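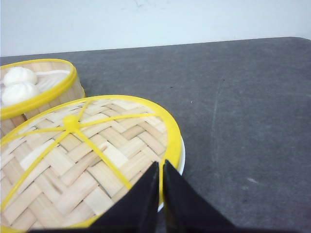 Steam is what you get when water boils and turns into a gas. It rises, and it is hot enough to cook food. A bamboo steamer is a round basket made to use that heat. Buns go inside and a lid goes on top. The lid can be woven from flat strips of bamboo that zigzag over and under each other, with a yellow rim to hold the edge. Two white buns can sit side by side in one basket.

Why bamboo?

Bamboo is a kind of grass, even though it grows tall and hard like a tree. People split it into thin strips called slats. The slats stand in a ring to make the wall of the basket.

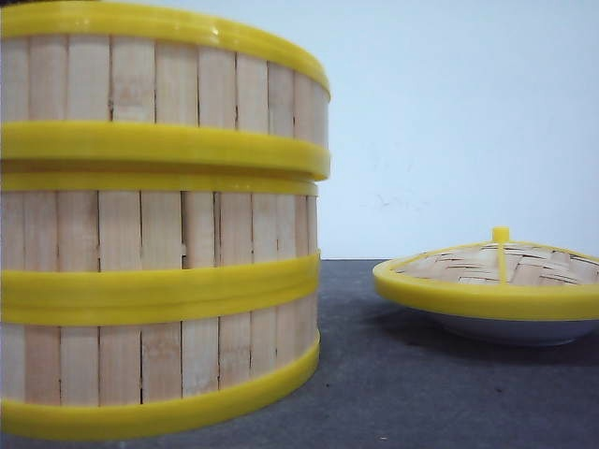
Steamers can be stacked. A grown-up puts the stack over a pan of boiling water, and the steam goes up through the bottom basket and then into the one above it. Two baskets can cook at once on one burner. The woven lid keeps most of the steam in but lets a little out, so less water drips back on the food. 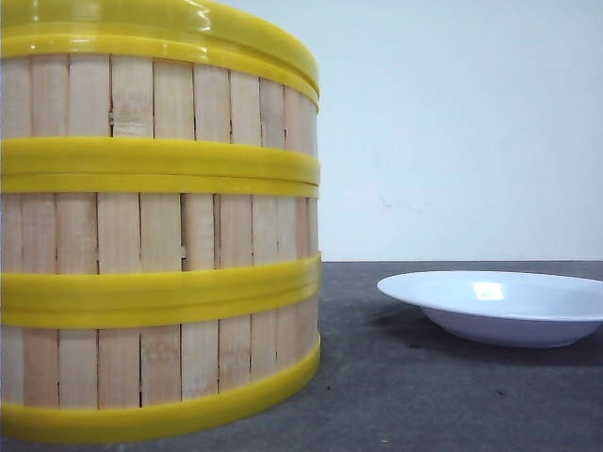 Bamboo slats and yellow bands on a stack of steamers.

What goes under the buns?

Bun dough is sticky. If it sits right on the bamboo, the bottom may tear when you lift it. Cooks put down a cloth, a piece of paper or a cabbage leaf first.
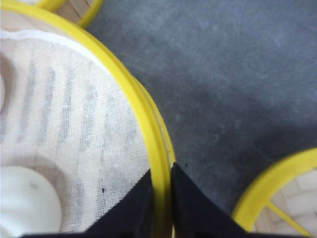 A cloth liner has tiny holes between its threads, and steam passes through them. After cooking, the cloth is rinsed and hung up to dry. The basket has to dry too, or mold can grow on it.

Steam can burn you. Let a grown-up lift the lid.

Words to know
Slat: a thin, flat strip
Liner: something that covers the inside of a container

Written by Margaux Renaud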